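Thirteen weeks of Flulthorpe night serum

My sister swears by it. That was how the bottle got into my bathroom, and I want that on the record because I don't buy skin care that costs $70. She gave me hers in March, two thirds full, after she moved on to something by Tondell with a dropper. I finished it, then bought a second one with my own money to be fair about it. That second bottle ran out on Saturday.

The box says "visibly younger skin." Visibly to whom? I've read a lot of these boxes by now and they're all written the same way. Nothing on the Flulthorpe box says the serum removes a wrinkle. It says it "reduces the look of" wrinkles, and a desk lamp pointed at the ceiling does that too.

Then there's the leaflet. It tells you that 105 women used the serum and most of them "agreed their skin felt smoother." I have questions. Were they given it free? Smoother than what? If they'd been using bar soap and nothing else, then any lotion from the drugstore would have gotten the same answer. I wrote to the company and asked if anyone had tested it against a plain moisturizer. I got back a coupon.

What I did was pretty simple. Flulthorpe on the left side of my face, the cheap Skurkach cream in the white tub on the right, every night, for 13 weeks. I missed a few nights in the middle when I had a cold. I know this isn't science. I knew which side was which, and I also sleep on my left side, so half the serum probably went into the pillow. But it's still more of a comparison than the leaflet has.

At the end I asked Lamduan Thongdee from work to look at me by the window and tell me which side was better. She looked for a good long while and said the right. Then she changed her mind and said left, then asked if I was getting enough sleep. My sister said left right away, but she knew which side it was, so I'm not counting her.

My own view is that both sides look fine and both sides look my age. The lines next to my eyes are the same lines. My cheeks are less dry than they were in the winter, and it's also not winter anymore.

There are a couple of things I did notice. The serum stings if you put it on right after washing. It smells like a hotel lobby. And it pills, meaning it rolls up into little gray crumbs if you put sunscreen over it in the morning without rinsing first. The Skurkach does none of that, though the lid on the tub is terrible and I've cracked 2 of them.

I've also stopped putting any of this stuff on right before bed. I do it at nine, when I'm reading or watching something, so it has time to sink in before I lie down on it. 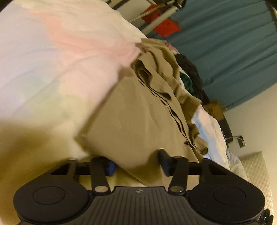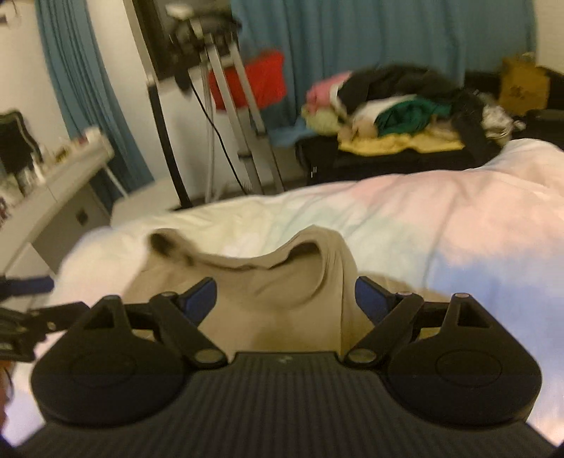 A reader asked me last time about the Rajput face oil, and whether an oil would do better than a serum on older skin. I don't know. I tried a sample packet and it made my forehead shiny and gave me a bump by my ear, and I'm not going to judge a whole product on one packet. I will say their website has before and after photos where the "after" woman is wearing lipstick and standing in much better light. Look for that whenever you see those pictures. Check the hair, too. It's always been brushed.

If you like your serum and you can afford it, keep using it, I'm not coming over to take it away. I'm going back to the tub. The one thing I'd spend real money on is sunscreen, and I'm still looking for one that doesn't run into my eyes when I walk the dog. If you have one that stays put, tell me in the comments, and please say whether you paid for it yourself.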